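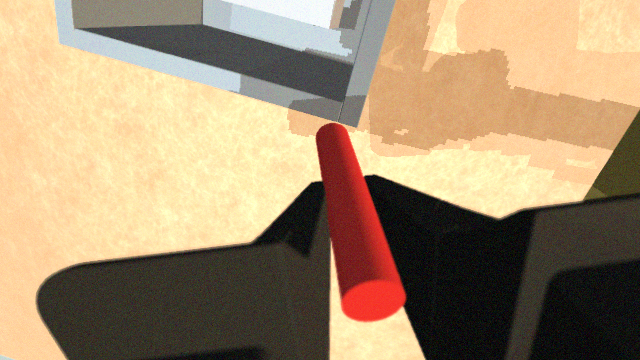
Chapter 4. Comparing Two Grippers on a Common Task

A parallel gripper closes two fingers along one axis and relies on friction to hold whatever lies between them. Its data sheet lists stroke, closing force and payload, and none of these figures says how the part will sit once it is held. A long, narrow cylinder such as the red one between the dark fingers in the simulator shows the difficulty. The fingers limit motion across the cylinder, but resistance to tilt about the closing axis depends on the shape and size of the contact patch. When the target is an open container close to the far tip, a small tilt can decide between a clean entry and a strike on the rim.

This chapter compares two grippers, the Wernudska and the Wenusix, on a single task: pick up a cylinder, carry it to a container and release it inside. Both are tested on the same simulated arm with the same controller gains. The task was first set out by Wing-yan Chiang in the course notes used at Predelville, and her scoring rules are kept here with small changes.

4.1 What is held constant

A comparison of grippers is easily spoiled by differences elsewhere in the system. The following are fixed for every trial:

Arm model and joint limits
Camera position relative to the wrist
Cylinder mass, length and surface friction
Container position and angle
Approach speed and release height

The start pose of the cylinder is varied, using one list of poses for both grippers. Each gripper completes 1,000 trials. A trial is stopped after 40 seconds and scored as a failure if the cylinder has not been released.

4.2 What is measured

Three quantities are recorded: success or failure, the tilt of the cylinder just before release, and the peak contact force on the container rim. Success alone is a weak measure – a gripper that drags the part over the rim and drops it inside scores the same as one that places it cleanly.

Tilt is measured between the long axis of the cylinder and its commanded direction. The value is taken from the simulator state and does not pass through the camera. Section 4.5 repeats the measurement from camera data and examines the added error.

Before reading on, the student should review the friction cone in Chapter 2.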